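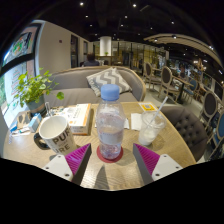

Aldana Carrasco wrote after the previous round that the evening sessions ran long and that she would still sign up again, as the questions about sleep made her look at her own habits for the first time in years.

Call for Participants: Drorkadness Study of Sleep and Shift Work

The Prorska Institute invites adults who work nights or rotating shifts to take part in the second round of the Drorkadness study. The first round enrolled 184 participants. The present round has places for 400.

Participants will keep a sleep diary for 7 weeks and attend four interviews at the Muñoz Building. Interviews are held in the evening and last up to two hours. Travel costs within the city are repaid on presentation of receipts.

Applicants must be 18 or older, must have worked shifts for more than four years, and must not be under treatment for a sleep disorder. Current employees of the Institute are not eligible.

Applications open Mar 4, 2026 and close at the end of April. Forms are available at the front desk and should be returned to Emanuel Husar, Study Office. Incomplete forms will not be considered. All applicants will be notified in writing.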